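4.2 Appearance randomization in the planning loop

The perception module of the Juris stack was trained entirely on rendered views. Each training episode draws a new room from the Pliltden scene generator, which assigns surface textures, window placement and camera pose independently of one another. No attempt is made to keep the result plausible as a home or workplace. The planner receives only the estimated pose of each gripper and a coarse occupancy map, so any error caused by an unfamiliar texture reaches it directly.

We generated 2000 rooms for training and held out 29 for evaluation. Camera roll was sampled from a wide range – wider than in the Bansal baseline – so that the estimator could not rely on a level horizon. Figure 3 gives a rendered view with strong tilt, a checkerboard surface and both grippers in sight, one of them only in part. 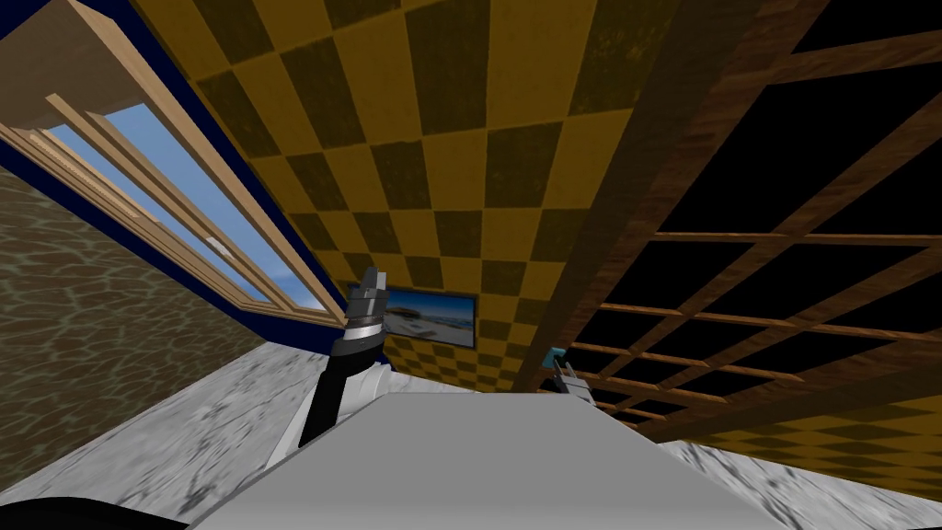

Figure 3. Rendered view of a randomized room with two robot arms.

Partial visibility was handled by predicting a confidence value for each arm. When this value fell below threshold, the controller held the last accepted estimate for up to 19 control steps and then stopped the arm. The same rule was applied in the Skodcombe trials, with no change to the threshold.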